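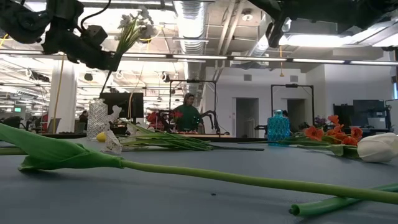 White flowers in the gripper, and plenty more still on the table.

I've been asked to say what we've been doing on the planning side since the last Skoritz newsletter, and the short answer is flowers. Vases and stems, two arms, and one planner (we call it Plolludis) that has to decide which arm goes where and when.

Stems are horrid things to plan for! Our old grasp code liked boxes. It found the middle of a thing and went for it, and the middle of a tulip is mostly leaf. So Banafsheh Ghasemi rewrote that part over the summer. It now looks for a thin, straight bit of stem and scores it by how much clutter sits either side. She tuned the scores on 556 logged grasps, and I'm still finding her sticky notes on my desk.

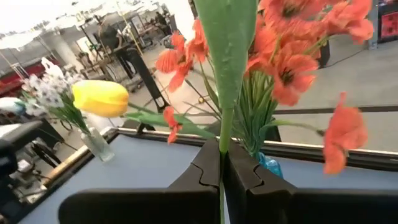

Wrist view of a pinch on the stem, just under the big leaf.

The wrist view matters more than I'd expected. From further off a stem can be only a few pixels wide, so we do the rough move with the fixed cameras and then hand over to the wrist for the last bit. The handover used to jump, which made the arm twitch. We now blend the two estimates over 40 control steps and it's much calmer to watch.

The other big job was stopping the arms squabbling over space. Each one books a chunk of air before it moves
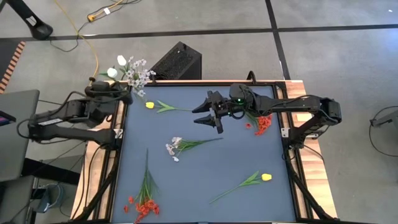

and gives it back in slices as it leaves, so the other can start early. It was all or nothing before, and one arm spent ages hanging about. The booking code is 19 small functions now — I'd like it to be fewer — and the replay tool the Gromevdale lot wrote lets you scrub through a run and see who held what.
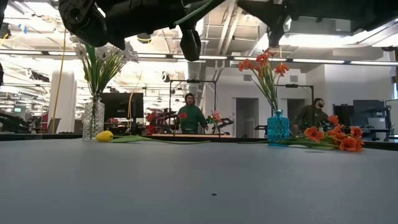 Orange in the blue vase, white in the clear one, and a yellow tulip lying beside it.

Next up is placing. The planner treats a vase neck as a plain circle, and a bunch of stems is nothing like a plain peg, so Salehi is adding a bit of give to the last part of the move. I hope to have that merged by February. If you want to try the replay tool before then, come and ask me for a log.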